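Sorting by Color at Erimier

The kitting room at Erimier prepares small electrical parts for the panel builders upstairs. Until December the job was done by hand, in two shifts, by a team of 14. Each kit starts as a mixed delivery of push buttons and battery cells, and each part has to end up in the right tray before assembly can begin.

Paraschiva Cârstea has run the room for seven years. Her team now spends 90 minutes of each shift at the sorting cell and the rest on inspection and wiring checks, work that used to wait until the afternoon. The old rotation kept a person on sorting for the full shift.
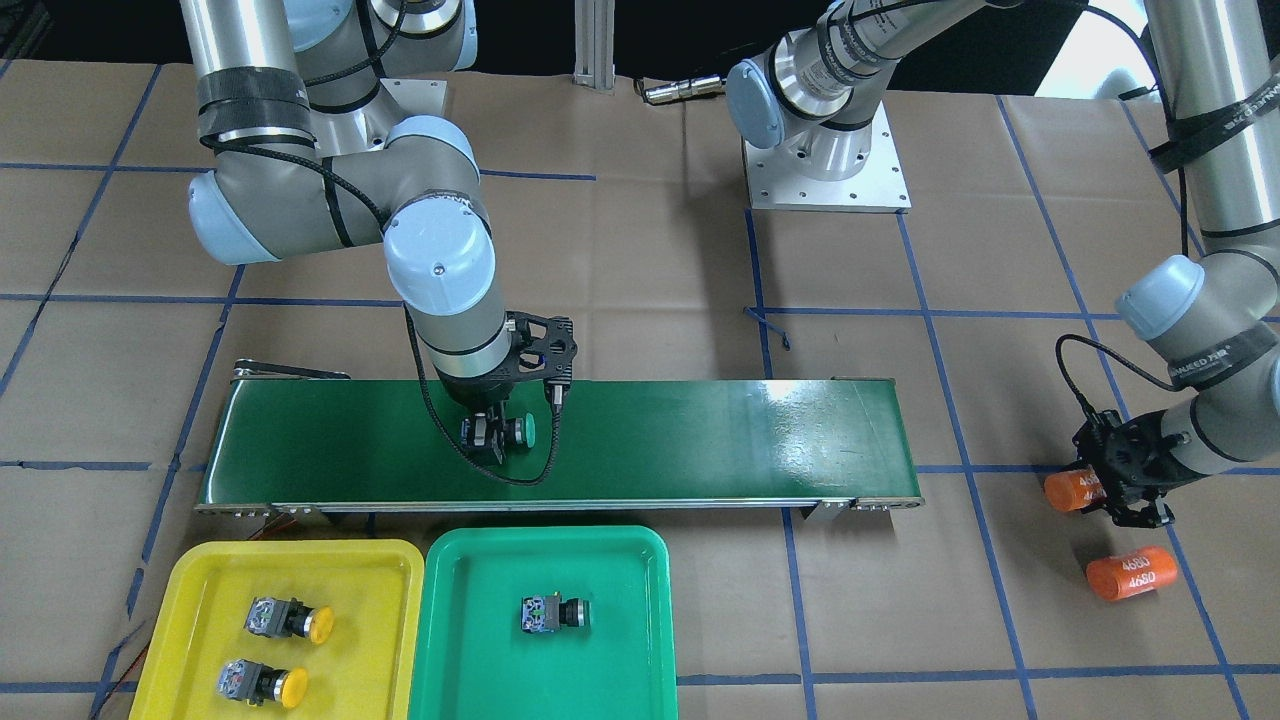
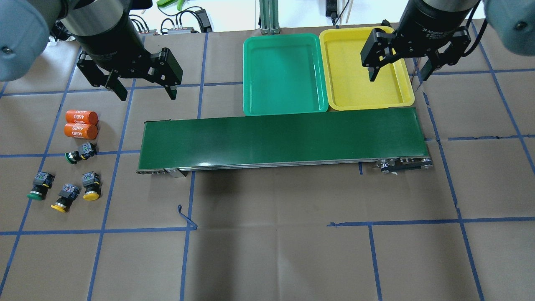 Staffing was the first question raised when the cell was proposed, and the company put its answer in writing: no positions cut, two regraded. The regraded posts are for cell operators, who load parts, clear faults and decide what the arms should leave alone. Cârstea argued for keeping the layout plain enough to be changed by the people who use it. Brown paper and blue tape mark out the work area, and the yellow and green trays follow the cap colors the sorters already knew. An operator can redraw the grid without filing a request to engineering.

Training took 33 hours per operator. Most of it covered stops and restarts, with one session on how to hand over a half-finished batch – a point the old shift notes handled badly. Pay for the regraded posts went up one step. The remaining sorters kept their grade, and several have asked when the next operator course will open.

Cârstea still keeps a manual bench beside the door. Rush orders go there first.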